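Plaltden Hand Build: Frequently Asked Questions

Last updated in March by Calum Lindsay

What is Plaltden?

A pair of robot arms with multi-finger hands, built by two people in a shared workshop. I do the mechanical side and Paraschiva Roman does the control code. The build files and the simulation are both free to download.

Do I need to build the hardware first?

No. Start with the simulation. We had the simulated hands picking things up long before the first real finger was assembled, and most of our design changes came out of that period. Breaking a virtual thumb costs nothing.

How long does one hand take?

Our first took 474 hours of printing and bench time, and that includes a lot of parts we threw away. The second went much faster. Plan on three months of evenings if you also have a job.

What does it cost?

Around $600 per hand if you already have access to a printer. The arms are extra. Tendon cord and bearings are cheap — the motors are where the money goes.

What is in the practice world?

A table, a plain room and a handful of small things to pick up. We kept the room blank so it loads quickly on older laptops. You can swap in your own objects as long as each one has a collision shape. 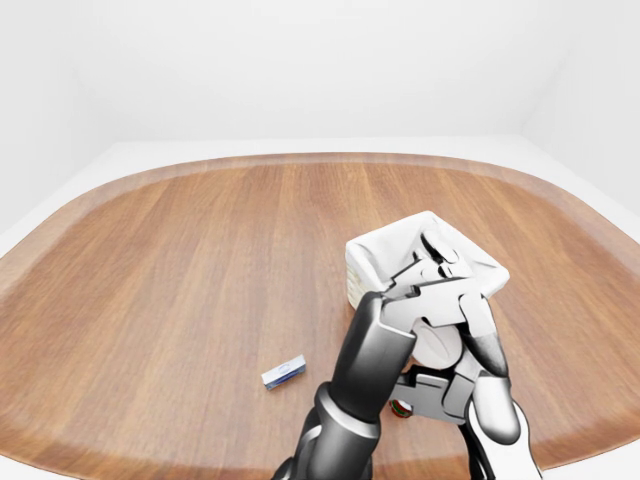
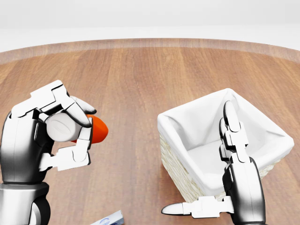

Which objects should I try first?

Pick something with flat sides and a bit of height. Small boxes lying flat are hard, because the fingertips have to get under an edge, and you will spend a lot of time pushing them across the table. Leave those until your thumb timing is good.

Why does my object shoot out of the grip?

Your closing force is too high, or the fingers are arriving at different times. Lower the force first. If that doesn't help, open the Sarkar settings file and slow the thumb down until it lands together with the other fingers.

Can I use one arm only?

Yes. Set the unused arm to "parked" before you start. It will hold still and you can ignore it.

Will simulation settings work on the real hand?

Partly. Finger positions carry over well. Force does not, and neither does anything to do with soft cloth. Start the real hand at low force and work up.

Which version should I download?

Version 7. Earlier ones have a wrist bug that flips the palm when the arm reaches full extension. If you have files from version 6, run the converter in the tools folder first.

Can I sell hands made from your files?

Not at the moment. Use them at home, at school or in a club — just keep our names in the readme.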